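Boltari Demonstration Recorder, Simulation Edition
Catalog no. 2101

The Boltari Recorder is intended for research groups that collect teleoperated examples for policy training. An operator guides a two-finger gripper through household tasks in rendered rooms, including work at tables and doors, and each attempt is stored with its joint positions and camera views.

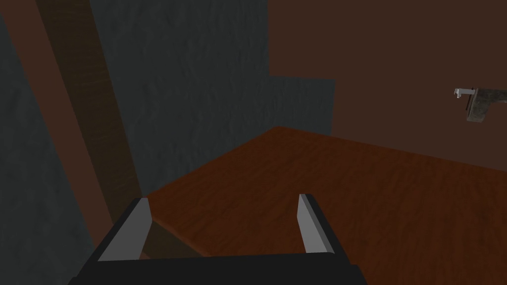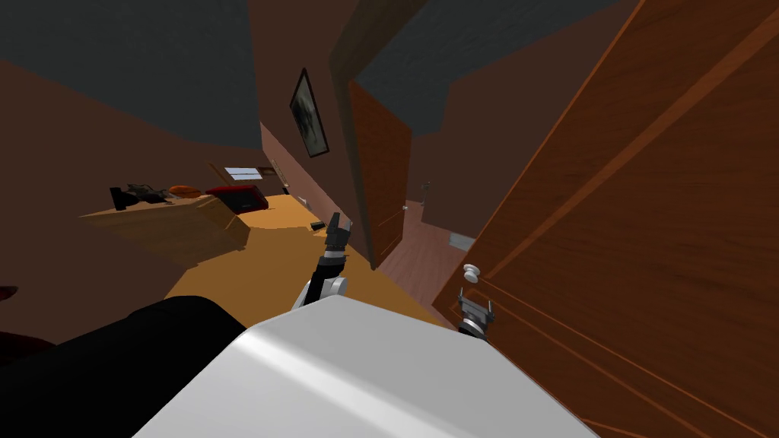

Lindholm Equipment Catalog, Vol. 10, p. 192

The standard license includes 17 room layouts. Episodes may be replayed, trimmed and labeled before export. Operator training is arranged through Tracey Nuttall, Customer Programs. Orders received by November ship with the Celevau export module.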